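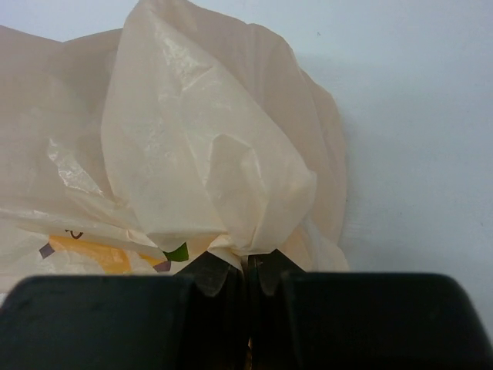

Ticket: Cream bags clinging together and creasing at the gather
Support > Packing room > Bags and liners > Open and closed tickets
Search tickets Go

Status: closed, with one leftover question
Raised by: Eamon Daly, packing room, Harkivon
Product: Destik thin carry bag, cream
Priority: normal

What's going wrong

Hi all! I love these bags, so please read this as a fan letter with a complaint tucked inside. The pinky cream is lovely next to the tea towels and it folds down to almost nothing in a drawer. But since we opened the new carton they won't come apart. You rub the top edge between finger and thumb, the way you do at the grocery store, and the two sides stay stuck. When one does open, it has creases running out from wherever you pinched it, with a shiny streak along the fold, and the customer's order goes out looking slept on.

It happens with 7 or 8 out of every 11 I pull. The old carton gave me maybe one dud a day.

What I've tried so far

Blowing into the top. Works, but I'm not doing that to something a customer is going to carry home.

Damp sponge for the fingertips. Better grip, but the bags then stick to me, and I spent most of the morning waving one off my hand like a wet leaf.

Opening from the bottom corner. No good at all, it just makes a second set of creases.

Reply from Bashir Supplies, support desk

Thanks Eamon, what a great write-up, and we're glad the color is a hit! A few questions before we swap anything. Where has the carton been standing? Is it still strapped? And are the bags coming out flat, or are you pulling them up through the slot in the lid?

We ask about the slot because very thin film gathers wherever it's gripped. Pull it up through a narrow gap and every fold meets at that one point. If the film is cold or has been under weight, the folds take a set and the layers hold on to each other.

Update, Eamon

Carton was on the floor by the loading door, under 5 boxes of jars. Straps still on. And yes, through the slot, which I thought was the clever way to do it. I can hear you sighing from here.

Reply, support desk

No sighing! Plenty of people use the slot, and it's fine for the heavier bags. For the thin ones please try this:

1. Cut the straps and take everything off the top of the carton.
2. Move it indoors, up off the floor, and leave it overnight.
3. Lift the bags out as a stack. Lay them flat on a clean, smooth counter.
4. Fan the open edge with your thumb, like a deck of cards, then turn the stack over and fan it again.
5. Take each bag with both hands, one on each side of the opening, and give it one quick shake downward.
6. Smooth any bag that has already creased with a flat palm, working from the gathered part outward. Don't iron it, even on low through a cloth. It shrinks and goes cloudy.

Update, Eamon

Well, this is a different carton! Left it overnight on the shelf above the tape, fanned the stack first thing, and the whole morning's packing went through with 2 stickers. Two! The shake is the best part. It makes a terrific crack and the bag just fills, and now everybody in here wants a go.

The flat palm does a decent job on the soft wrinkles. The hard creases, the ones with the shine on them, stay put whatever I do. I've put those bags aside for lining the sample bins, where they look perfectly good with the top rolled over.

One thing for anybody copying this: fan in small batches. I tried a big handful and they slid off the counter in one go, and I had to start again from step three.

Reply, support desk

Wonderful news. You're right about the shiny creases, the film has stretched a little there and it won't come back. Liners are a good use for them. We've added the note about small batches to our own sheet.

Closing this one, but reply any time and it reopens.

Update, Eamon

Reopening for one small question and then I'll leave you in peace. Our Dernden shop wants the same bags but has no counter space to lay out a stack. Would they be all right standing on edge in a tray, open side up, if the tray isn't packed tight?

Reply, support desk

Yes, on edge is fine. Keep the tray loose enough to get a whole hand in, and fan them before they go in.

We use cookies to keep you signed in and to remember your ticket filters. Accept Manage settings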